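The quiz show I can't quit

1/23/22

I have now watched 46 episodes of Nurby, a quiz program in which adults in good knitwear try to guess what other adults in good knitwear would have guessed. My household considers this a problem. I consider it a summer.

For anyone who has been spared, two contestants sit at opposite desks and answer questions neither of them knows. The host, who has the manner of a dentist about to mention the bill, then reveals the audience average. Closest wins. Last night's final wanted the number of steps in the Nostthorpe lighthouse tour, all visits combined, and a retired surveyor said 2,323 with such calm that I wrote it down. The real figure was 3,577. He nodded as though the lighthouse had let him down. 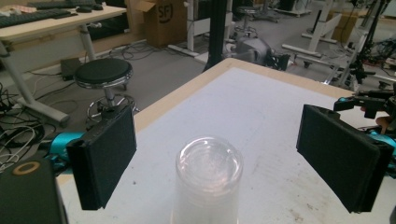

The round everyone argues about

Round three is called Um, and it's the reason I keep coming back. You get five seconds of silence before you're allowed to answer, and the microphones stay on. I've heard swallowing. I've heard a stomach. In the July repeats a woman from Dunard whispered her own shopping list, and it was the best television I saw all year.

The newer series has added music under the silence, so it's no longer silence, and I've written the network a letter I'm too embarrassed to post. My favourite bit of any show is always the bit somebody in an office decides to fix. They've changed the colour of the desks too, from a decent brown to something like cold custard.
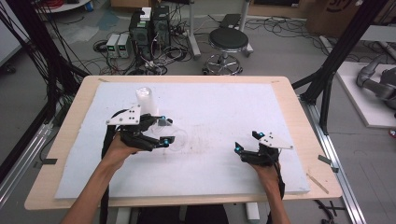
Do you need to watch the old series first?

Start anywhere you like. The rules get explained every single episode, slowly, and the host still gets them wrong in the second half.

I'm saving the Dunard special for a night when I've got the couch to myself and a packet of biscuits I haven't told anyone about.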